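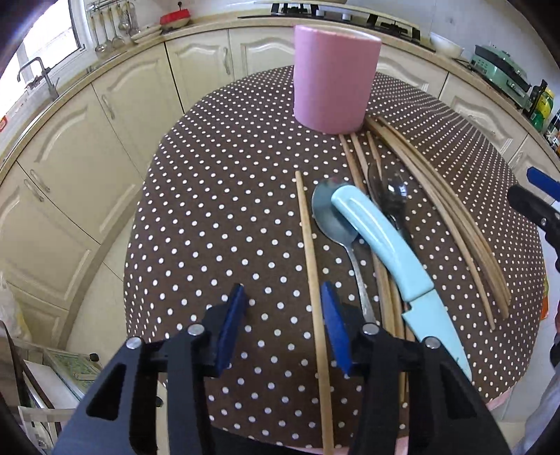 Section 4. Safe Handling of Utensils and Blades

4.1 Scope
This section applies to all table-top sorting tasks carried out with the Gevska hand-held gripper in home kitchens. Operators must have read Section 3 before starting.

4.2 Before the task
1. Check that the finger pads are clean and firmly seated. Replace any pad that has lifted at the edge.
2. Open and close the fingers fully. The pivots must move freely.
3. Set out spoons, chopsticks and the upright container on the cloth. Long items may overlap.
4. Place no more than one knife on the table. Note the direction of the blade before picking up the gripper.

CAUTION: Treat every blade as sharp, including colored or coated blades. Keep the free hand away from the table while a knife is being moved.

4.3 During the task
1. Approach a knife from the handle side and close the pads on the handle only.
2. Where a knife rests on another utensil, move the knife first.
3. Lift chopsticks one at a time.
4. When two grippers are in use, only one may enter the space over a knife.
5. Stop after 45 minutes and rest the hands.

NOTE: Stoves within reach of the work area must remain off until the task is complete.

4.4 After the task
1. Return the knife to its storage place by hand.
2. Wipe the pads with a damp cloth. Do not use solvents.
3. Enter the number of cycles in the log. Pads must be replaced at 2,000 cycles and inspected every 200.

Report any cut, dropped knife or damaged pad to the site safety lead, Faith Makori, before work resumes.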